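5.3 False release on mesh items

Of the 600 placement episodes logged in October, 66 ended in a fault. Most of these were ordinary: a missed approach on one of the bottles, or a joint limit reached while the arm was extended over the far side of the table. We treat them in Section 5.2. The remaining cases share a signature that the fault taxonomy in the Dremex controller does not cover, and all of them involved the bath pouf.

The pouf is a ball of gathered nylon net. It has no stable grasp width. When the fingers close, the outer folds collapse at almost no force and the motor current rises only after the inner layers have bunched between the pads. The grasp detector, which we inherited from the Calloway stack without retuning, declares contact when current crosses a fixed threshold and the width has been steady for 188 ms. On rigid items the two conditions are met together. On the pouf they can be met in either order, and the width continues to creep after contact is declared.

Creep alone is harmless during transport. The fault arises at placement. The release routine opens the fingers by a fixed increment relative to the width stored at contact, then checks that the current has dropped to its idle level. If the stored width is stale, the increment may leave the pads resting inside the net with no measurable load. The controller reports a completed release, the planner issues a retreat, and any fold still caught on a fingertip or in a finger slot travels with the arm. Figure 7 shows the item at the gripper and the workspace in which the fault was recorded.
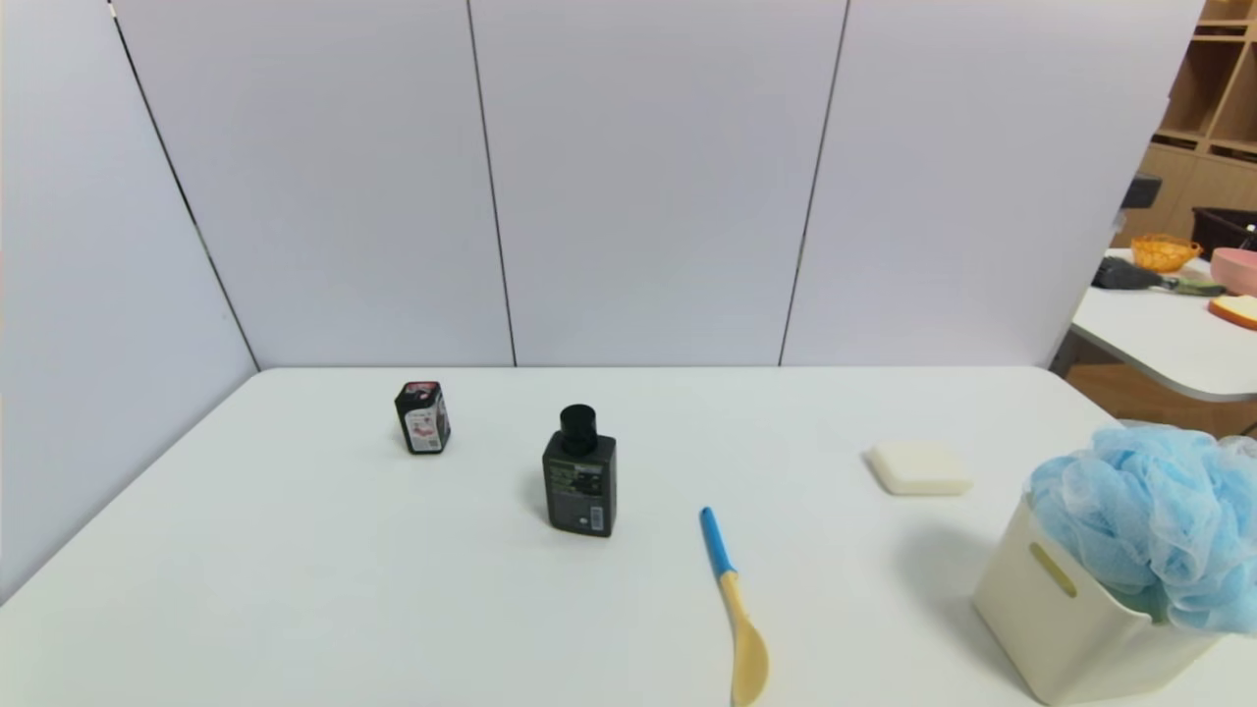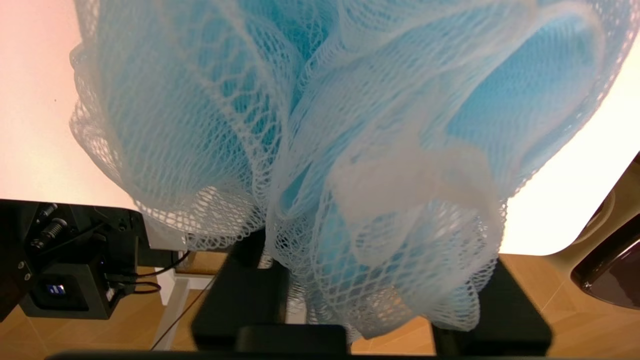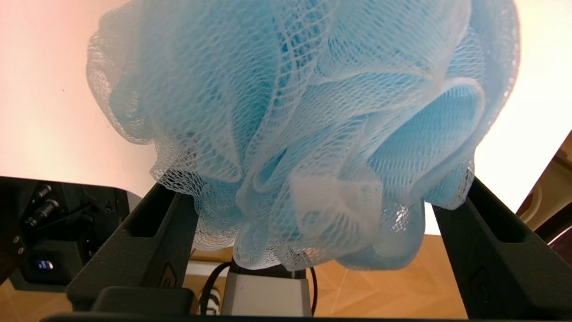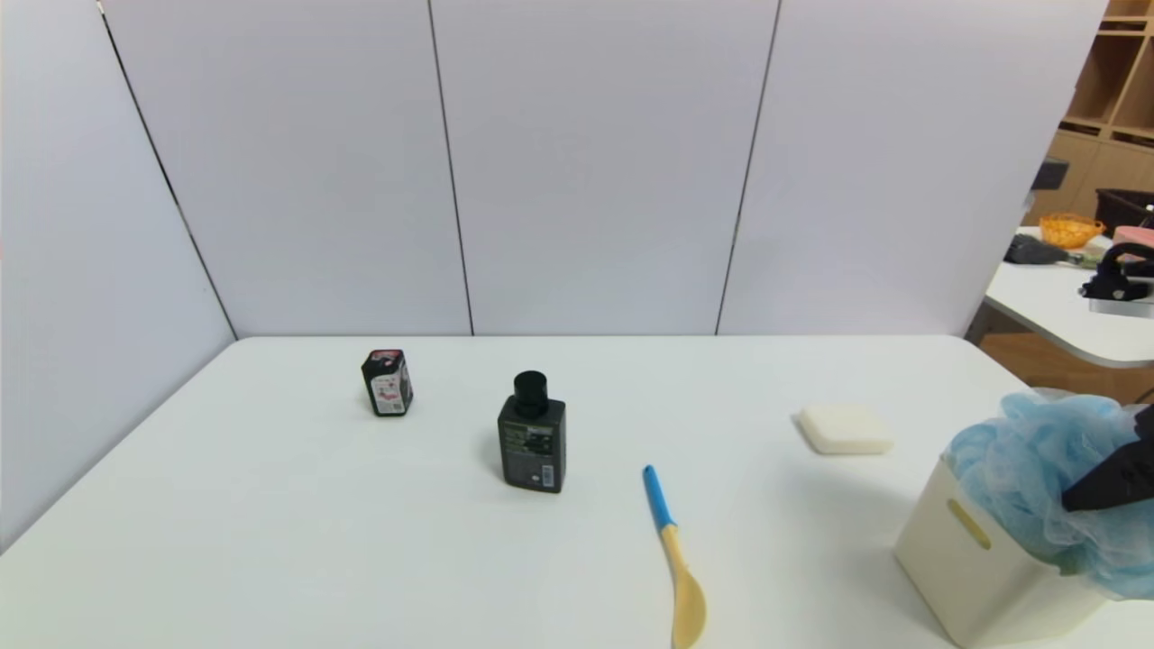

Figure 7. Pouf handling in the Famance cell. First and fourth images: head camera, with the pouf overflowing the storage bin; in the fourth the gripper is pressed into the netting from the right. Second and third images: wrist camera, with folds of netting hanging between the fingers.

The consequence depends on what the snagged fold is attached to. With the pouf only partly seated in the bin, the retreat pulls it back over the rim. With the pouf fully seated, the bin itself can be dragged, and in one episode it struck the tabletop hard enough to trip the collision monitor. No damage was found, but the monitor log is what led us to the fault. The planner had recorded the episode as a success up to that point.

The wrist view did not help as much as expected. At close range the net occupies most of the view, and its pale outer layers have little contrast against the bright wall behind. The Hurkuven segmenter, trained on opaque objects, tended to assign those layers to the background and to report a clear gap between the fingers where netting was present. The head view is less affected by glare, but the fingertips are occluded once they enter the folds.

Two changes were made. The stored width is now refreshed throughout transport, so that the opening increment is computed from the current finger position. The retreat has also been split: the arm withdraws a short distance at reduced speed, pauses, and compares wrist torque with the unloaded baseline before continuing. A residual above the baseline triggers a full opening and a second check. Martim Amaral's earlier proposal to open fully in every case was rejected for this cell, as the fingers would then foul the bin wall.

The revised routine was replayed against 2,000 simulated releases with a deformable net model. We place limited weight on this result. The model reproduces bunching reasonably well but has no representation of a loop hooking over an edge, and hooking is the mechanism we consider most likely. Closing the finger slots with a smooth insert would address it directly and remains to be tested.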